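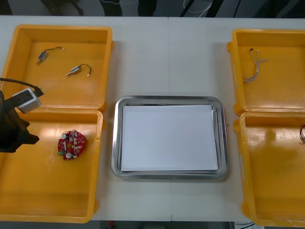 Vutby trays in pairs either side of the Grasell steel tray, with two small components in the upper left one.

Vutby open parts trays, yellow
Reviewed by Sylvain Barbier
Thursday, October 5, 2006

I bought these to replace a drawer full of margarine tubs. Most of what I handle is small and electrical: little motors, connectors, short wiring looms, bags of terminals. The tubs were too deep and too narrow, and anything with a lead on it came out with two other things attached.

The Vutby is a plain shallow tray in yellow plastic, sold by Kinel singly or in pairs. There is no lid and no divider. I ordered mine from Aubert, who had them at the door in three days, packed one inside the other with a sheet of paper between.

The shape is good. The rims are thick and give you something to get hold of, and the inside corners are rounded, so a small screw can be swept up the side with one finger. My old tubs had a groove round the bottom which collected washers. A tray full of terminals can be picked up in one hand without it bending much, though I would not carry one that way across a room.

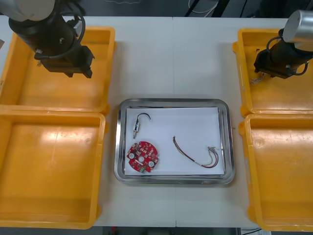

The trays are meant to be used in groups, but Kinel supplies no clip or rail to hold them together. I was ready to mark them down for this. In use I have not missed it much. Put edge to edge, the rims meet in a straight seam and the pair behaves as one long tray with a ridge in the middle, handy for keeping checked parts apart from unchecked ones. If your bench is slippery, a bit of rubber matting underneath will stop them creeping.

The colour is a matter of taste. I wanted grey and was told there was no grey. Having used the yellow I would order it again, as black leads and bare metal are very easy to find against it. Brass is harder. The finish is another matter. The plastic is glossy, and under a ceiling light you get bright patches on the floor of the tray just where you want to look. Moving my lamp to the side helped. A matt version would be better and I have written to Kinel to say so.

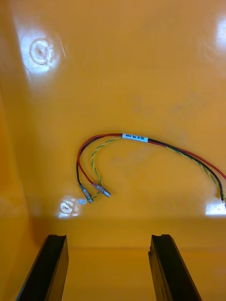 Small three-conductor harness with a white label. The shine and the faint scuffs on the plastic are plain enough at this distance.

Scuffing does not affect how the trays work, but anyone who likes their kit to look new should know that the gloss shows every mark. Washing-up liquid and a soft cloth take off finger smudges. I tried a scouring pad on one corner and regretted it.

The steel tray in the middle is a Grasell, bought separately. It costs a good deal more than a Vutby and I only need the one. I keep it for parts that have been wiped with solvent, which I would rather not put on plastic. It also has rounded corners, and it is heavier and stays where it is put. It makes a racket if you drop anything into it.

Capacity is better than it looks. I tipped in a full bag of 1,000 crimp terminals and there was room to stir them about. Looms take up more space, and with these I put in a few at a time, otherwise you are back to untangling.

Good points: easy to clean out, good rims, small parts show up well, sit neatly together.
Bad points: glare, marks easily, one colour, no lid available.

I would buy them again, and have another pair on order.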